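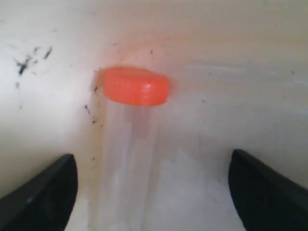
One shopper's comment, left under the Juston store's February notice, was that a discount code ought to work on the day it is printed on the flyer. The owner of the store has kept it taped beside the register ever since. She agreed with it, and it is the reason the codes are gone.

Juston sells towels, blankets and table linens from a shop in Burnthorpe and through its own website. Until this year it ran a new code nearly every week. Some gave a percentage off, some gave free shipping, and a few could be combined if they were entered in the right order.

"I wrote the rules and I still had to look them up," the owner said when we met in the stock room. "A customer would call and ask why her total was wrong, and I'd have to put her on hold."

The February sale brought 1,000 orders, the most the store had taken in one promotion. It also brought 106 complaints, nearly all of them about a code that was meant to take money off bath towels and was rejected at checkout. The store refunded the difference to everyone who wrote in.

"We paid it back, and that was fine," she said. "But I kept thinking about the people who didn't write. They paid full price or they went somewhere else."

In place of the codes there is now a single price on each item, lower than the old list price. There are two clearance sales a year, in the shop and online at the same time. Shipping is free on any order with 14 or more pieces, which mostly helps guesthouses and small hotels.

I asked whether sales had dropped. They did for the first two months, she said, and the Verstead branch had the worst of it. Customers there were used to bringing in a coupon from the local paper. Some asked for the old discount at the counter and were told the tag already had it.

"They didn't believe us. I wouldn't have either. So we put the old price on a card next to the new one and left it there until people stopped asking."

The best seller under the new prices is a cotton hand towel called the Jin, at 19 dollars for a set. It used to be listed higher and was almost never sold without a code. The store has since added two colors and a larger size.

She has not ruled out coupons for good. A birthday discount has been suggested by the staff in Verstead, and she is considering it for next year.

"If we do it, it comes off at the register," she said. "I don't want anybody typing anything in."

The fall clearance starts when the new blankets arrive. The store will post the dates on its website and in both windows.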